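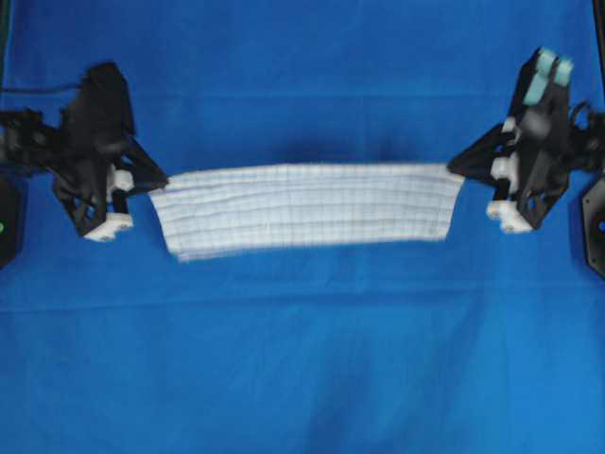 I am making napkins and a table runner for my sister's house and I can't get the pieces to come out square. The fabric is 100 per cent cotton, bought off the roll from a market stall, and it has a printed pattern. I measured the first four napkins twice before cutting and used a proper ruler, and they looked fine on the table. After a wash they had all gone slightly diamond shaped, and when I fold one corner to corner the edges don't meet. I chose a white cloth with a fine grey grid, the same sort as in the photo, thinking I could just cut along the lines. Even a piece like that, pulled taut from both ends, has a fairly straight top edge and a bottom edge that sags in a curve, with one bottom corner hanging lower than the other. Mine do much the same when I hold them up. Is this the fabric, the washing or my cutting? I have enough left for the runner and two more napkins and I don't want to ruin it. I have a basic Priller machine and a steam iron, nothing fancy.

Josée Sawatzky, 16/10/2025

Replies

Hanyu Zeng

It is most likely the fabric being off grain, and cutting along the printed lines will have made it worse.

Woven cloth has threads going along the length (the warp) and threads going across (the weft). They should cross at right angles. When cloth is finished and rolled at the mill it can get pulled so the weft runs at a slant, or bends in a bow across the width. The print then goes on top, and the machine doesn't know or care where the threads are. So you can have a lovely straight grid on cloth that isn't straight underneath. You cut to the grid, you wash it, the threads relax back towards where they want to be, and the napkin goes with them.

With a plain or floral print you would never notice. Checks and grids are the worst thing to learn on. If you want a check you can trust, look for woven gingham, where the pattern is made by coloured threads. Turn a corner over: woven checks look the same on both sides and a print is usually paler on the back.

For what you have left, I would do this.

Wash it before you cut anything. Use the same temperature you will use for the finished napkins. If they are going to be washed at 60 then wash the yardage at 60. Zigzag the raw ends first or you'll get a nest of threads in the drum.

Dry it flat or over two lines, and take it down while it is still slightly damp.

Find the true crosswise grain. Snip into the selvedge near one end, pick out a single weft thread and pull it gently. The cloth will pucker along it and leave a faint line. Cut along that line. If the thread breaks, cut as far as you got and pick it up again. It is slow, but you only need to do it once at each end.

Now fold the cloth lengthwise with the selvedges together. If the cut ends match, it is on grain and you can get on with it. If they don't, pull it on the bias, in the direction of the two corners that are too short. You need someone on the other end for this. Work your way down the length and then check again. Press with steam, moving the iron along the threads and never diagonally.

Then you have to choose. Either cut on grain, and accept that the grid will wander a little at the hems, or cut on the print and accept some twisting. For napkins I would always go with the grain. For a runner, where the eye goes straight to the long edge, I might go with the print if it was only out by a few millimetres, and wash it as little as possible.

Cloth that has been given an easy-care finish won't straighten whatever you do to it. You'll know because it springs straight back after you pull it.

Gaétan Fraser

Could be your machine as well. Mine used to stretch one edge when I hemmed, and I blamed the fabric for years. Turn the presser foot pressure down if yours lets you, and don't pull from behind while you sew. Also I never bother pulling threads, I just tear it. Snip and rip, and it tears dead straight.

Hanyu Zeng

Tearing does work on plain cotton and it follows the grain. It can leave a rippled edge that needs trimming, though, and it marks some prints with little white flecks. Try it on a scrap before you do the whole width.

Colleen Després

I agree with most of what Hanyu says. A few things from doing table linen for a village hall.

Mitre the corners. A folded corner with four layers in it pulls the edge out of shape when it dries and makes a square napkin look crooked.

Cut one napkin, then use it as the pattern for the rest, pinned flat, with all of them facing the same way on the cloth. If they do move in the wash they will at least all move together.

Polyester thread in a cotton hem can pucker if the cotton shrinks and the thread doesn't. Washing first sorts that out. I use Bergeron cotton thread, but any decent one will do.

As for the four you have already made, wet them, pull them back into shape on a towel, pin them and let them dry. It lasts until the next wash. Mine ended up in the kitchen drawer for drying salad.

Josée Sawatzky

Thank you all. I pulled a thread across the end this morning and it is out by nearly the width of my thumb from one selvedge to the other, so that explains it. It is in the wash now. I'm going to cut the napkins on the grain and decide about the runner once it is pressed.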